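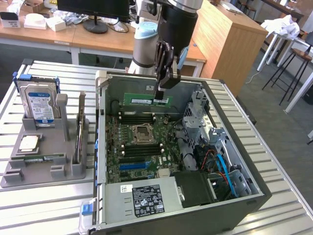
Page last changed: October

Robot memory fitting: what to do when a module won't go in

I love a workshop fault you can fix with your fingertips! Ours came from the Hostari routine for fitting RAM. The arm stopped halfway down with a force warning, and the module was sitting in its slot at a slant. Two retries made it worse, so please don't do what I did and keep pressing Resume.

Hit the stop, then open the gripper by hand from the pendant. Unplug the tower before you reach in. Open the latches fully, lift the module straight up and look along the gold contacts with a torch.

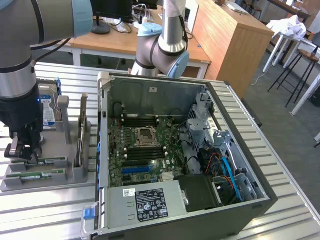
Photo: Sizwe Magagula / Mukura workshop

Woo-jin Han found our culprit, and it was lovely and simple: the parts tray had crept 4 mm along the bench, so every pick was off by the same amount. Clamp the tray, teach the pick point again and run the first try at slow speed with a hand on the stop button. 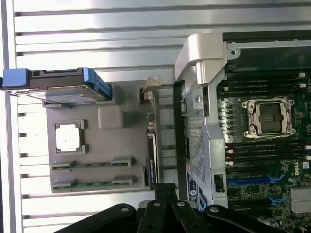
Memory modules in the tray, with the open tower alongside

Keep your sleeves clear of the finger linkages too, they pinch! And wipe the grooves under the tray while you have it off.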